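Kitchen robots draw a Saturday crowd at Zundine open day

Zundine opened its workshop to the public on Sat 2 January, the first time the small automation firm has let visitors see its kitchen robots at work. Over 10 people were waiting when the roller door went up, and the morning sessions filled quickly.

The main demonstration was a bench task the firm calls dry transfer, in which a robot arm handles powders in everyday kitchenware.
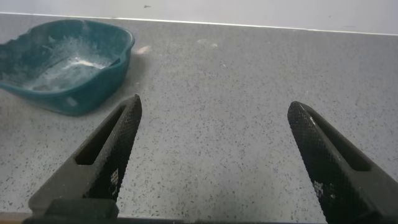
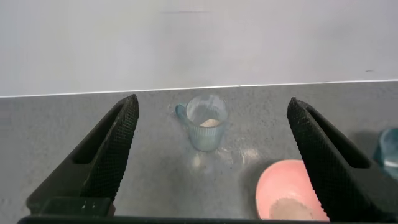
Powder work on the grey bench at Zundine, as recorded by the camera near the gripper.

Tegwen Humphreys, who leads the bench program, said powder had been chosen for the open day because people know how it behaves at home. Anyone who bakes has spilled some, she said, and they can judge for themselves how tidy a job the robot is making of it.

"A solid block is easy to pick up and easy to put down," she told the first group. "Powder moves when you tip it and keeps moving after you stop. You have to decide when to stop tipping, and so does the arm."

The task is run by an operator at first. The operator's movements are recorded along with the camera view, and the recordings are used to train the control software, which Zundine has named Fivia. Visitors were shown both kinds of run, with the operator in charge and with Fivia working alone.

Sessions ran for 13 minutes each, with time for questions afterwards. Most of the questions were about cleaning. One visitor asked whether powder gets into the joints of the arm. Humphreys said the wrist is wiped down between sessions and the seals are checked every week. Another asked why the firm uses ordinary mugs and bowls instead of lab containers. She said the robots are meant for ordinary kitchens, and the firm buys its dishes from whatever shop is closest.

Children were allowed to try the operator's controls on a second bench, closing the gripper on foam blocks. The line there was longer than the one for the main demonstration for most of the day, and staff added two extra turns before lunch.

Mabli Kneath brought her father, who has arthritis in both hands and finds it hard to hold a full measuring cup. She said they had read about the open day on the library noticeboard and wanted to know how far off a home version might be.

"They were pretty straight with us," Kneath said. "It's slow, and it still needs someone nearby. Dad liked that they didn't try to sell him one."

Zundine has no home product on sale. The company is preparing a trial with Camenzind, a meal service that cooks for people with limited mobility, and expects to place four arms in its prep kitchen. The arms will portion dry ingredients in the early part of the shift, while staff do the cooking. Humphreys said the trial depends on a safety review that has not been finished.

A second open day is planned for later in January – bookings will be taken at the front desk and by phone. The workshop is wheelchair accessible from the rear lane, and parking is free on weekends.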